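Registration tablets not syncing after the outreach clinic in Gimcombe

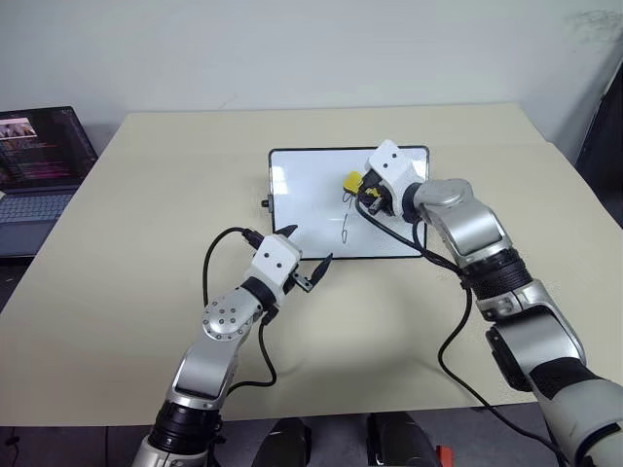
Gintarė Juška

18th July

Status: open, waiting for second check

We had our free medical and dental day in Gimcombe and the patient list was made on two tablets with the Levamon form. Tablet A sent all its records the same evening. Tablet B still shows 47 records as "waiting", and the dentist's notes for these people are missing in the main list. Florencia Ledesma needs them for the referral letters, so I put the priority as high.

What I tried already

1. Restarted tablet B and connected it to the office wifi. The counter stayed at 47.
2. Logged out and in again with the Pillereo account. I made a copy of the local data before I did it, on the memory stick in the office drawer.
3. Checked the free space. It was enough.
4. Pressed "send now" with only one record selected. It gave the message "village code not accepted".

The fourth step helped me the most. On tablet B the village list was the old one, from before Jarrah Tuhiwai joined the two upper villages into one code. The main list does not know the old codes any more, and it seems one refused record stops all the others behind it.

Reply from Oriana Garrido

Please do not delete anything on the tablet. I have put the old codes back in the main list for the moment. Try again with six records first, and choose only dental ones.

Update

I tried with six and they went through. Then I sent the rest in small groups. Now 41 are sent from the 41 that remained, but two patients appear twice, once from paper and once from the tablet. Their birth dates are different by one day, so the system did not join them. I have asked Rosario Villa to compare with the paper sheets, which are in the blue folder at her place.

Still to do

- Rosario to confirm the two birth dates
- Oriana to remove the old codes after that, not before
- me to update the village list on tablet B and check tablet A also
- Florencia can start the letters, except for the two double patients

Last updated by Gintarė Juška, 16:20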